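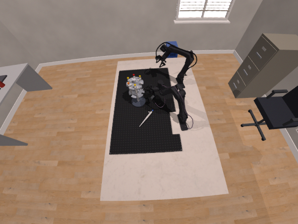 Week 8: Pipetting, dilutions, and where your error comes from

6 min read

Intro Lab Methods. Notes from lecture, cleaned up a bit, not much. Slides are Antonina Symonenko's from last year with my changes. Bring these to lab section.

1. Volumes first

Units. 1000 µL = 1 mL. Everybody knows this and every term somebody is off by a factor of 1000 on the first report. Write the unit next to every number, including in the margin, including on tape.

Pipette ranges. Use the smallest pipette that covers the volume. 20 µL with a P20, not a P200. Bottom tenth of any range is bad territory. Don't go there unless the protocol forces you, and then say so in the notebook.

Never dial past the max. Never. If the dial feels stiff stop turning.

2. Technique, air displacement

- Set volume. Coming up from a lower number, go a little past and come back down. Same direction every time.
- Tip on firmly, no hammering.
- Pre-wet: draw up and expel three times. Matters most for anything volatile or warm.
- First stop, THEN into the liquid. Just under the surface, a couple of mm.
- Straight up and down on the draw. Release slow. Wait a second.
- Touch off on the wall of the tube.
- Dispense at an angle against the wall, first stop, pause, second stop, out while still holding the plunger down.
- Eject. New tip if it touched anything you care about.

Pipettes hang upright between uses. Never lay one down with liquid in the tip, it runs back into the barrel and then it's a repair.

Glycerol, detergent, serum: reverse pipetting. Second stop to draw, first stop to dispense, leave the leftover in the tip and throw it out. Aishwarya will demo in section, watch her thumb.

3. Accuracy vs precision

Asked on every final so get it straight.

Accuracy = how close your mean is to the true value.
Precision = how close your values are to each other.

You can be precise and wrong. Miscalibrated pipette gives you beautiful replicates all 3% low. Replicates will not catch this. Only an outside check will (weighing, standard).

Systematic error: same direction every time. Calibration, dial misread, evaporation.
Random error: scatters. Hand speed, angle, bubbles, tip fit.

Averaging more replicates shrinks random error by root n. Does nothing for systematic.

4. Gravimetric check (do this in lab)

Water is close to 1 mg per µL at room temperature. So weigh it.

Tare a small vessel with a little water already in it. Dispense 100 µL. Record. Do not re-tare, just keep adding and subtract. Ten dispenses. Lid on between if the balance has one.

Mean, SD, CV. CV = SD / mean x 100. For 100 µL we want CV under 1%. First-timers get 2 or 3, fine, do it again.

Correct for water temperature if you want full credit, table is in the appendix of the manual (Llorente, the green one, not the old edition).

5. Serial dilutions

C1V1 = C2V2. That's all of it. V2 is the TOTAL volume, not the volume you add. This is the most common mistake in the course after units.

1:10 means one part sample plus nine parts diluent, ten parts total. Some older papers mean one plus ten. Check. In this class it is always one in ten total.

Worked example. Stock 308 µM, three steps of 1:10, 1 mL each:
tube A: 100 µL stock + 900 µL buffer = 30.8 µM
tube B: 100 µL of A + 900 µL buffer = 3.08 µM
tube C: 100 µL of B + 900 µL buffer = 0.308 µM

Mix between every step. Properly, invert or vortex. New tip every step or you carry concentrated stuff forward and your low end reads high.

Error stacks up. Say each step has 2% relative random error, independent. Three steps: square root of (4 + 4 + 4) = 3.5%. If it's systematic it adds straight, so 2% becomes roughtly 6%. That is why we do section 4 before section 5.

Why not do 1:1000 in one go? 1 µL into 999. You could. Look at the spec sheet for 1 µL and then decide.

6. Standard curve, very quick (ran out of time)

Bracket your unknowns. Highest standard above, lowest below. No extrapolating off the end, if the sample reads over the top then dilute it and run again, multiply back.

Blank in every run. Duplicates minimum, triplicates better. R squared of 0.99 is not proof of anything, plot the residuals and look for a bend.

Paloma Okafor asked after class about forcing the line thru zero. Short answer no. Blank has its own error, let the intercept float and report it. Long answer next week.

7. Notebook

Write: pipette ID, volume set, tip type, lot of buffer, room temp, time. In ink. One line through mistakes, initial it. "Repeated, see p. 11" is fine. A torn out page is not.

Problems, due start of next section

a) You need 50 mL of 0.2 M from a 5 M stock. How much stock, how much water, which tools.
b) Four 1:5 dilutions from 1 mg/mL. Final concentration?
c) Your ten weighings average 97.1 mg for a set volume of 100 µL, CV 0.4%. Accurate? Precise? What do you do next?
d) Same student, CV 4%, mean 100.2 mg. Same questions.

Show the units on every line. Late work to Lensa Berhe, not to me.

Related notes
Week 7: Balances and weighing by difference
Week 9: Absorbance and the standard curve
Buffers and pH, short version
How to read a spec sheet
Lab report checklist (updated)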